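Sudell 1384 Refurbished Desktop Board and Case Bundle

Sold by Priker Parts
Item no. 554
Condition: Used, tested
Availability: In stock

The Sudell 1384 is a used desktop case with the motherboard already mounted. It suits repair benches, school shops and anyone who wants to practice fitting a processor without putting a new machine at risk. The processor ships separately in a Jirkel clamshell tray and goes in when the case reaches you.

What you get
Desktop case with side panel
Motherboard, green, mounted on standoffs
Processor with metal heat spreader
McKinnon thermal paste, one tube
Bag of 20 case screws

Memory, drives and power cord are not included. Memory is sold on its own page -- check the type before you order.

Fitting the processor
Lay the case flat with the side panel off. Raise the lever and open the bracket before the chip goes anywhere near the board. Hold the processor by its edges and keep the metal side up.

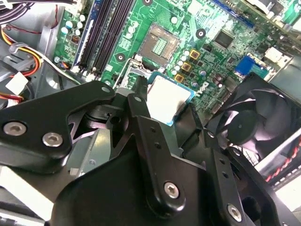 Match the corner mark on the chip to the one on the socket, then set it straight down. Do not slide it or press on it. Contacts bent during fitting are not covered by the warranty. Close the bracket, lower the lever, and apply the paste just before the cooler goes on.

Warranty and returns
Bundles carry a 56-day warranty on the board and processor. Returns must include the tray and the socket cover. Orders placed before 5th August ship with the older screw bag, which has the same contents.

Related items
Jirkel clamshell tray, single
McKinnon thermal paste, refill
Sudell replacement side panel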